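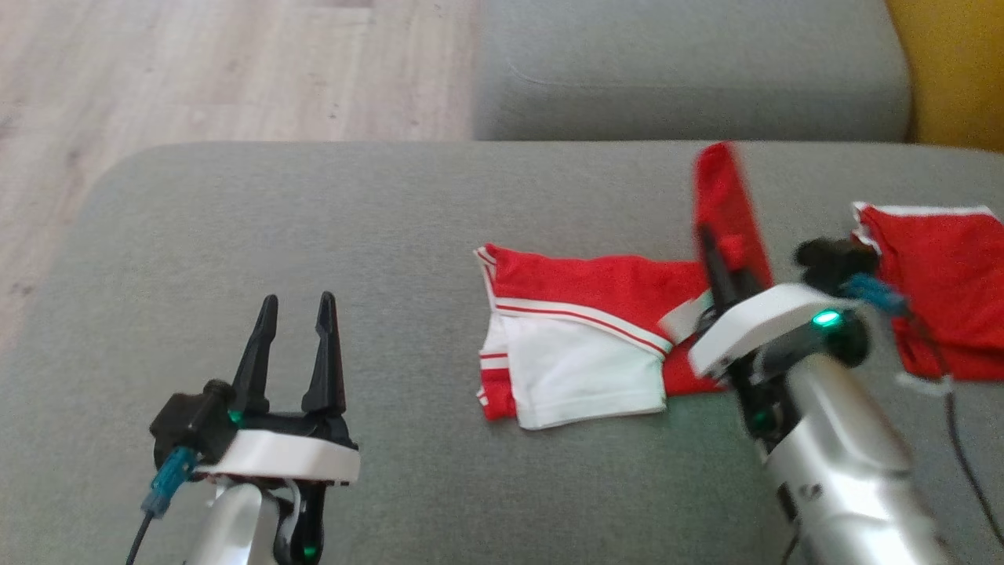 Travel Writing Practicum: Field Report
Letay Fikre

Our Tuesday bus to Vurkmont left at 7, or so the timetable claimed. It covered the 40 miles to Gruvel in nearly two hours, with one long stop so the driver could buy cheese. I bought some too, for research. 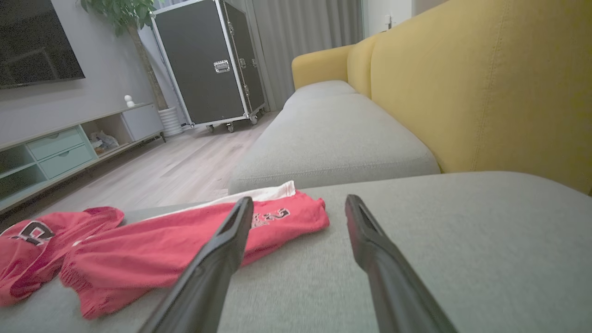

Fig. 2. Red jersey on the sofa cushion.

Vurkmont sits at 2251 feet and has one café, closed on arrival. I interviewed the owner through the door. She recommended Gruvel. My budget table follows in the appendix, with cheese listed under transportation.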